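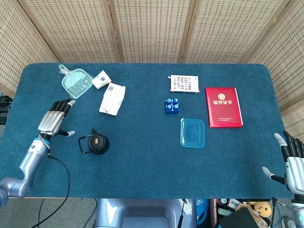 pattinasarany wrote:
Daltley and Clenel are not the same town, whatever the rental listings say. Clenel is the village on the east side of the inlet. It has its own post office and its own beach permits. If your rental is in Clenel, a Daltley sticker won't get you into the lot.

irkix51 wrote:
Thanks. The listing says "Daltley waterfront" but the address is on Clenel Road. We're there for 8 nights in May with two kids. Which sticker do I buy?

Lorna Hepburn wrote:
Clenel Road runs through both. Even numbers up to 127 are Daltley, past that you're in the village. Call the town clerk with the house number before you pay for anything.

pattinasarany wrote:
It changes at the bridge, not at 127. My sister rented at 119 and was sent to the Clenel office.

Lorna Hepburn wrote:
Then they sent her to the wrong place. I've paid taxes on that road for years and my bill comes from Daltley.

saltbox_ed wrote:
Taxes and beach permits use different lines. The village kept its own beach district when the rest merged. You can both be right.

irkix51 wrote:
House is number 51, so I guess I'm before either line. Is the beach any good for small kids in May?

saltbox_ed wrote:
Water is cold until late June. At low tide the flats are fine for kids with boots. Parking is free before Memorial Day anyway, so you may not need a sticker at all.

pattinasarany wrote:
Free in Daltley. Clenel started checking earlier last year - read the sign at the lot.

irkix51 wrote:
Will call the clerk. Last edited 1/20/24: left a message, waiting to hear back.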